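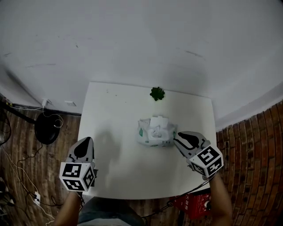

Juniper Sorensen
Lead upholsterer and owner, Plisska

I need a second pair of hands! I run a little upholstery shop called Plisska, and between the dining chairs and one very large sofa that has been living by my cutting bench since August, I can't keep up on my own anymore.

The job is part time, 2 days a week to start, with more hours if we get along and the orders keep coming. You'd be stripping old fabric, pulling staples (so many staples), cutting foam and, once you're comfortable, sewing cushion covers on the big machine. Right now I've got 164 chair seats to redo for the Treso, the supper club on the canal, so you'd get plenty of practice on those before I hand you anything with buttons.

You don't need a certificate. I'd love it if you've sewn something heavier than a pillowcase – a tent, a bag, a car seat, whatever – and you should be okay lifting one end of a couch. I start at 7 in the morning and I'm done by mid-afternoon. Dog hair is part of the work, so think twice if you're allergic.

To apply, write me a few lines about something you've made or fixed, and add a photo if you have one. Drop it off at 119 Plostov, side door, or hand it to Virág at the fabric counter and she'll pass it on to me.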